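Collecting Grasp Demos in Simulation, Part 2: The Mug

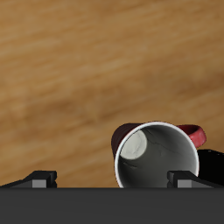

Wrist view during an approach, fingers open, mug still sitting closer to the right finger.

Part 1 covered installing Kulevo and getting the arm to move without folding itself into the table. If yours still does that, go back. This part is about recording demonstrations that a policy can learn from, which is a different skill from recording demonstrations that make you look good.

What you need

A working Kulevo install, a controller you don't hate (a game pad is fine), and the mug task from the starter pack. You also need patience in 20-minute pieces. Past that, my mugs start going places mugs shouldn't go.

Step 1. Set up the wrist camera

Open the task file and turn on the wrist view. Check that both fingertips show at the bottom of the picture. The policy has to learn where its own fingers are compared to the mug, and it will have a hard time if you've pointed the camera at the scenery. Save the camera pose and then leave it alone. Herman Lubis once nudged his by two degrees halfway through a batch and spent a week blaming the learning rate.

Step 2. Randomize the start

Set the mug position and the handle angle to random. Leave the table texture fixed for your first batch. Yes, you will want to turn on every slider in the menu. Get one policy working on one boring wooden table first.

Keep the starts where the mug shows up off to one side. They're annoying to drive, and they're the ones that teach the arm to correct itself. If you keep hitting reset until the mug lands dead center, you'll train a policy that also needs somebody to hit reset.

Step 3. Drive the approach

Come in slowly with the fingers open. Line up sideways first, then go down. If you try both at once you'll clip the rim, and the physics engine has strong opinions about rims.

Choose one way to grasp and stick with it. I pinch the body and ignore the handle. Emiko Takeda goes for the handle and gets lovely results. When we mixed her episodes with mine, the policy reached for a spot between the two and closed on air, with great confidence.

Don't stop to think in the middle of an approach. Every pause is recorded, and a robot that has seen enough pauses will learn to pause, sometimes forever. If you need a moment, take it before you press record.

Step 4. Close, lift, hold

Close all the way, wait a beat, lift straight up. Hold for 2 seconds so the success check can fire. If the mug slips and you recover smoothly, keep the episode and tag it "recovery." If you recover by chasing the mug across the table, delete it and tell no one.

Step 5. Review before you train

I aim for 200 good episodes on this task. The last time I did it right, I recorded 414 to get there, which should tell you something about my thumbs. Play them back at high speed from the wrist view and throw out:

Episodes where the fingers touch the mug before they're lined up
Anything with a long freeze in it
Episodes marked as a success with the mug lying on its side (check the height threshold, the default is generous)

Write down why you tossed each one. If most of them fail for the same reason, fix your driving before you record more.

Step 6. Export

Run the export script and make sure the actions and the images are the same length. If they're off by one, you have the old exporter. Crisóforo Aguirre posted a patch in November and it's in the current release, so update and run it again. Open a few episodes at random afterward and look at them with your own eyes. The script will happily report success on a folder of black images.

Part 3 is training, plus what to do when the loss looks beautiful and the arm waves at the mug from a safe distance.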